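Section 7: Caring for Your Olero Countertop in the First Weeks

Welcome to the part of the guide we hope you'll keep in a kitchen drawer! Your Olero top has been installed and leveled, and now it needs a little attention while the sealer settles in.

1. Leave the surface alone overnight after the installer finishes. A glass of water is fine, but please hold off on cooking.
2. In the morning, wipe everything down with a soft cloth and plain warm water.
3. Mix one capful of Custance Stone Wash into 250 ml of water, and wipe again, working from the back wall toward you.
4. Dry with a clean towel, paying extra attention to the seam beside the sink.

Note: Dish soap won't hurt the stone now and then, but used every day it leaves a dull film that takes a good deal of patience to get off.

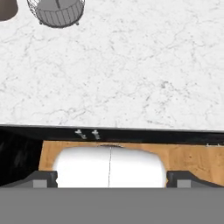 Sealing comes next, and it's much easier than most people expect. Clear the counter, pour a small puddle of sealer, and spread it in slow, overlapping circles. Give it ten minutes, then buff until your cloth glides. On a white marble with faint gray veins, leftover sealer can be hard to spot, so crouch down and look across the surface toward a window - the smears will show up right away. Wire baskets are welcome back on the counter the next day, though we'd put felt pads under them.

Caution: Never use vinegar, lemon juice or bathroom cleaner on marble. They etch the polish, and no sealer will stop them.

5. Repeat the sealing every January, or sooner if water drops begin to leave dark spots.
6. Write the date of each sealing inside the back cover of this guide.

Replacement cloths and sealer are sold under part number 457.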